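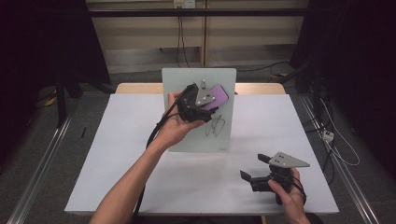

Keeping a Small Whiteboard Clean

I've kept a little dry erase board going in my kitchen for 17 years now (not the same one, goodness, I'm on my fifth) and the thing I'd tell anybody is to wipe it sooner than you think you need to. Marker that comes off with one swipe on Monday can be stubborn as paint if you let it sit until April!

Put down a sheet of white paper or an old poster board before you start. The black dust gets everywhere, and it loves to work its way into a wood tabletop. When you're done, fold the paper up with the dust inside and drop it in the trash.

If the board isn't hung on a wall, stand it up and keep one hand behind it while you wipe. Start above the writing and come down, pressing the eraser flat. I used to scrub around in circles and all I got was a big gray cloud.

For old marks, scribble right over them with a fresh black marker, count to five, and wipe. It sounds backwards, I know, but the new ink loosens the old. If there's still a ghost after that, try a drop of rubbing alcohol on a soft cloth, then a damp cloth, then a dry one. Skip the scouring powder. My neighbor Beryl Sedgwick used it on hers and now every grocery list she ever wrote is still on there.

Felt erasers can be tapped out on the back step. Foam ones I rinse under the faucet and leave overnight on the dish rack.

Pauline Naylor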